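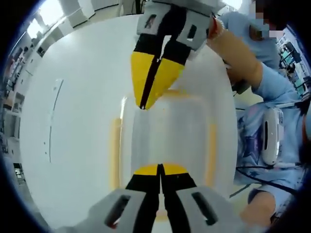
Okay, hi everybody. Can the back row hear me? (Wait for nods. If no nods, move closer to the mic and stop swinging around.)

So I'm Eyerusalem, I sew, I alter, I buy far too many coats, and tonight I want to talk about lining. I know! You came out to the Gremdale library at 7 p.m. for lining. But stay with me, because lining is where you find out if a jacket was made by somebody who cared.

Start with the green jacket. Hold it up, outside first, let them look. Then flip it.

I bought this one at the thrift store in Gallstead for 60 dollars, and I nearly put it back because the color is so loud. Then I looked inside. See the little pleat down the center back? That's ease. It lets you reach for your coffee without ripping a seam. Cheap jackets skip it, and that's why the armholes go first.

Pass it around. Ask for it back!! (Last time it went home with someone by accident.)

Next, fabric. I get asked all the time what I use, and my answer is boring — mostly cupro or a decent viscose. Silk is gorgeous and I love it, but it shreds under the arms if you wear the thing every day. Polyester lasts forever and makes me sweat through a bus ride. Hand out the swatches now, before I start talking about color, or they'll be looking at me and feeling nothing.

Color! My favorite part. Gadisa Woldemariam, who taught me to tailor, only ever lined in gray. Gray suit, gray lining. I drove him up the wall with my orange. I still think a navy coat with an orange lining is one of the happiest things a person can own, and you can wear it to a funeral and only you know.

Pause here. Drink water.

Then the numbers bit, keep it short. A full reline on a winter coat runs 114 dollars at my table, fabric included. People gasp. But if you paid 1,000 for the coat and the outside is perfect, you're getting years back. If you paid 30, do it yourself, and I'll show you how to patch just the pocket bags and underarms in one evening.

Demo: the underarm patch. Pin, turn under, slip stitch. Keep the stitches loose. Talk while sewing but don't look up, remember the thumb incident. If it's running long, do one side only and show the finished sleeve from the bag.

Things people usually ask:
Can you wash a lined jacket? Some, by hand, cold, and test a corner of the hem first.
Should the lining be shorter than the coat? Yes, by an inch or so, and leave a fold at the hem so it can move.
Will I do zippers? Only for 2 people a month, and July is full. Sorry!

Sign-up sheet for the hand sewing night is by the door. Bring a jacket, any jacket, and your own thimble if you're fussy like me.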